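Boards > Food & Kitchen > Store Cupboard > Noodles, rice, dry goods

New posts | Search | Members | Rules | Log in

Filed under: imported groceries, storage, what's it worth

**Buying noodles by the box, worth it or not?**

pennywhistle52
Right, quick one. Been paying silly money for single packs at the corner shop. Clandholm do a full box delivered and it works out a fair bit less per pack. Only thing is there's two of us in a small flat and I'm not sure we'd get through it before they go stale. Anyone do this? Do they keep?

marrowfat
Yes they keep. Dried noodles last ages if you leave them sealed. Mine live on top of the wardrobe, cooler than the kitchen. Check the date on the box before you sign for it tho, Clandholm sent me one with six weeks left and it took a lot of emails to get a refund.

gatepost_3511
Wouldn't bother. You save a few pence a pack and then eat the same thing till you hate it. Did this with rice noodles from the Brasley cash and carry, ended up giving half away.

marrowfat
That's a you problem though isn't it. Rice noodles are fine with anything. Soup, stir fry, cold with peanut sauce.

gatepost_3511
Said I got sick of them, didn't say they were bad.

tinlid
Bit of both for me. I buy big but mixed, so a few of each sort. The shop on Radu Street lets you make up your own box if you ask at the till, not advertised. Went in January and got wheat, rice and the glass ones, plus dried mushrooms.
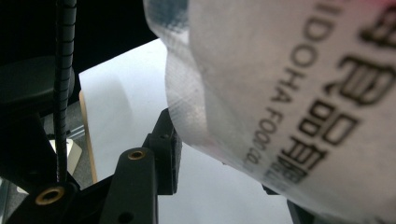 Glass noodles are the ones to stock up on imo. They weigh nothing and you only need a small bundle each. Soak in warm water, drain, into the pan right at the end. Don't boil them to death like I did the first time, came out as one lump.

pennywhistle52
Ooh mixed box sounds more like it. Is Radu Street the one by the Briltavach bus stop? And what do you do once a bag's open, peg it?

tinlid
Yes that one, shuts at 5. Peg is fine for a week or two. Longer than that I use a big jar.

oatcake_1000
Jar every time. Had moths in the flour two years ago and they go straight through thin plastic, had to bin teh lot. Not doing that again. Cut the cooking time off the packet and stick it in the jar with them.

gatepost_3511
Moths won't touch rice noodles

oatcake_1000
They touched mine.

pennywhistle52
Ok jars it is. Going down there tomorrow after work if I can get away by 4. Will skip the Clandholm box for now, delivery's gone up anyway.

marrowfat
Get the wide flat ones if they've got any in, they usualy sell out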